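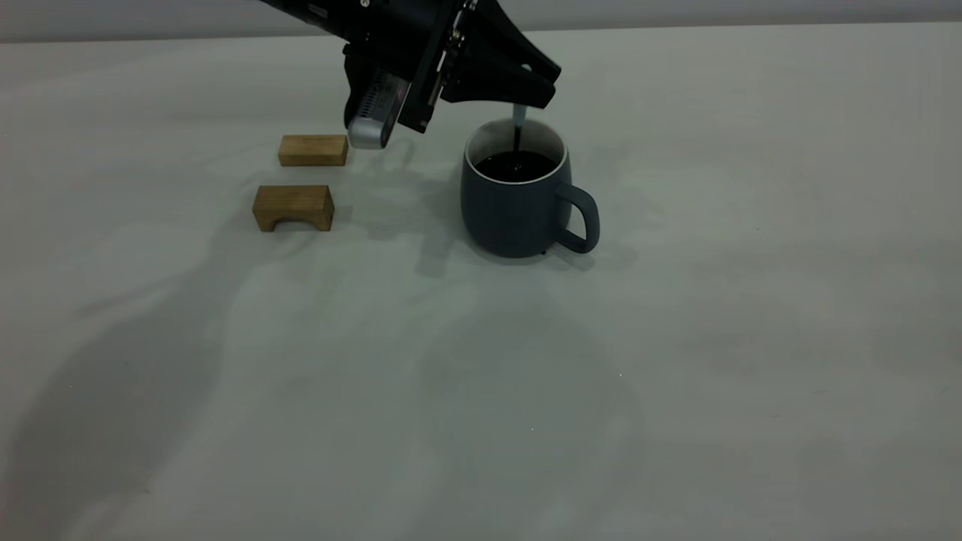
Finger tip in the mug, blocks on the left. A working day at Kivis.

About us

Hi! I started Kivis because I kept getting phone calls about robot arms that had gone wrong in small, dull ways. I mean the kind of wrong where the arm is fine, the program finishes, the screen shows green, and there's liquid in a place where no liquid should be. Small stuff, mostly. But small stuff ruins equipment and scares people, and most of the shops that called me had no one whose job it was to worry about it.

So now it's our job. We're a small outfit that looks into faults and near misses on tabletop robot arms, the sort that work close to people and ordinary objects. We rebuild what went wrong on our own bench, we work out the cause, and we write it up in plain words. Then we help you change whatever needs changing, and we come back later to see if you did.

The one that got us going

People always ask how we got into this, and the story I tell is Gollden.

Gollden was a packing client (their name for the site, spelled with two Ls, and yes, I've gotten it wrong on an invoice). They had an arm that picked up cups and set them on a tray. It had run 800 picks in testing without trouble. Every one of those picks was done with an empty cup, which seemed sensible at the time. I signed off on it. My signature is on the sheet and I've kept a copy in my desk ever since.

Then in June a full cup came down the line. The arm did what it had been taught: go over the rim, put one finger inside and one outside, close, lift. With an empty cup that's a perfectly good grip. With a full one, the inside finger goes straight into the drink. The liquid got into the finger mount, worked its way up to a connector, and the gripper let go over the tray about 20 minutes later, while somebody was reaching underneath to straighten a liner. They weren't hurt – the cup landed beside their hand – but it was close enough that I didn't sleep much that week.

What bothered me most was the log. It said the pick was a success. As far as the software knew, it was! The fingers had closed on something of the right width and the right stiffness. There was no line anywhere in that program that asked what was in the cup.

What we do differently now

We test with full containers. That's the big one, and it sounds so obvious when I say it out loud that I'm a little embarrassed to put it on a web page. Dark drinks are the ones I push for, filled nearly to the rim, because a depth camera can have a terrible time with a dark, shiny surface. It may read the top of the liquid as the bottom of the mug, or as nothing at all. A dark mug with dark liquid in it is about as mean a test as you can set up with things from a kitchen cupboard.

We also put other objects close by. The blocks on our table are there for that, a bar and a little arch, and you'd be surprised how often a wrist camera housing wants to be in the same spot as something you forgot was on the table. The fingers get all the attention when people plan a move. The lump hanging off the side of the wrist gets none, and it's usually the more expensive part.

And we treat a wet finger as a fault. It doesn't matter if the mug got where it was going. If a finger has been in the drink, we stop the arm, take it out of service, pull the finger, dry it, and look at the mount before anything moves again. Some clients find this fussy. I get it, I really do, a stop costs money. But I've opened up a gripper with dried coffee in it, and I'd like you never to have to smell that.

Oh, and there's the food side, which I somehow left out of our first three reports. If a machine part has been in a drink, nobody should drink it. Pour it out. Put that in the procedure in words, and don't assume the night crew will guess.

How a visit works

Usually you call us after something has happened. That's fine, no lecture. Please don't wipe the arm down before we talk, and please don't restart it to "see if it does it again" (everyone wants to, me included). Save the log, write down what was on the table and how full it was, and keep hands out of reach until the power's off.

We'll set up the same job on our bench and run it 100 times, with the container at different fill levels. We run it again with your fix in place. You get every result, including the runs that make our own advice look bad. The report is short, and if I can't explain the cause to a person who has never touched a robot, it goes back for another draft.

After Gollden we did the same kind of work for Higuchi, where the problem was a grip that squeezed soft cups until the lids popped, and for the Skirkitz workshop, where an emergency stop had been mounted behind a shelf. You could reach it if you were tall. We moved it in one afternoon and I think that may be the most useful thing we've ever done for anybody.

What we won't do

We don't sell arms or grippers, and we don't take a cut from people who do. We won't sign off on a cell we haven't seen running with the real product in it. I did that once, see above. We also won't write a report that puts the blame on whoever was standing nearest, which is a request we get more than you'd think.

If you've got an arm that's been acting odd, or one that's acting fine and you've got a funny feeling about it, drop us a line through the contact page. Tell us what it picks up, what's inside the thing it picks up, and who works next to it. I read all of those messages myself, generally in the morning before the bench gets noisy.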